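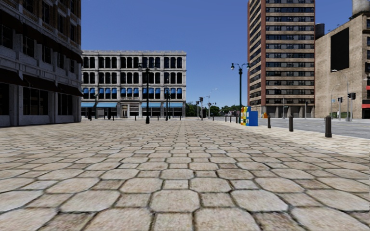 Budgeting for delivery robots: simulate first, then buy

Pavement delivery robots are priced per unit, and most first-time buyers budget per unit. Arvid Hägglund, who plans equipment purchases for the courier firm Moen, thinks this is why so many first budgets fail. In his spreadsheet the vehicles account for 55 per cent of the first-year cost. Charging, spares, insurance and staff time make up 34 per cent, and simulation takes the remaining 11.

The simulation line is the one finance departments query. Moen licenses Parkine, a package that places a model of the robot in a rendered town: paved squares, kerbside bollards, lamp posts, newspaper boxes, traffic signals. A route is run 1000 times before a machine is ordered for it. Each run logs stops, detours and the battery charge left at the end.

The results feed directly into the order. Moen had pencilled in 27 robots for its May tender. After the runs, the larger battery was specified for the longer routes only, and the saving paid for a second charging cabinet.

Hägglund is cautious about what the figures cover. Joints between paving blocks can be modelled, but wheel wear is still estimated from the supplier's tables. Fimon and Randby, the two bidders, both supplied wear data, measured at different loads. He asked each to repeat the test at the same load and made it a condition of the bid.

Street furniture needs its own check. A bollard row that lets a narrow chassis through may stop one with a wider cargo box, and the box is often chosen last. Moen now fixes the box size before any route is run.

Licence terms deserve a close reading. Parkine charges per seat, with up to two maps included; extra maps are invoiced separately. Buyers working in several towns should ask for the map price in writing and enter it under running costs, as maps are renewed each year.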